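In February I went to the open day of the Soselora household center in Odunberg. I had read in the local paper that it is a place where people can learn how to keep a small home in order, and because my own kitchen is very small, I was curious.

The center is behind the old Imai shoe factory, 6 minutes on foot from the station. The doors opened at ten. At the entrance I received a paper map and a cup of tea, which was too sweet for me, but welcome after the cold street.

The first talk was about storage. The speaker advised us to measure the shelf before buying any box. I have made this mistake two times already.

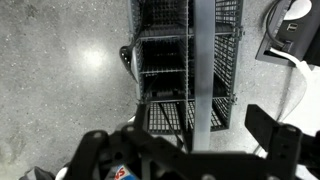 *Wire-mesh rack on the speckled concrete floor.*

After this I visited the repair corner, where one could bring a lamp or a chair. The line was long, so I only watched. A man's toaster was opened and cleaned in front of us, and he asked many questions. Beside it was a wall with old advertisements for Colar soap, and I liked these more than I expected.

The talk about dishwashing began at four. We learned to put knives with the point down and to mix spoons and forks so they do not stick together. At home we always did the opposite.
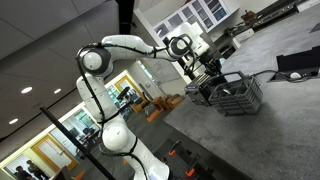 *Gray cutlery basket with slotted sides and a raised handle.*

The café was already closing when I came out, but I could still buy a slice of plum cake. On a board near the door it was written that 2,634 visitors came last year. Entrance is free, and the next open day will be in the fall. I recommend bringing a notebook and warm socks.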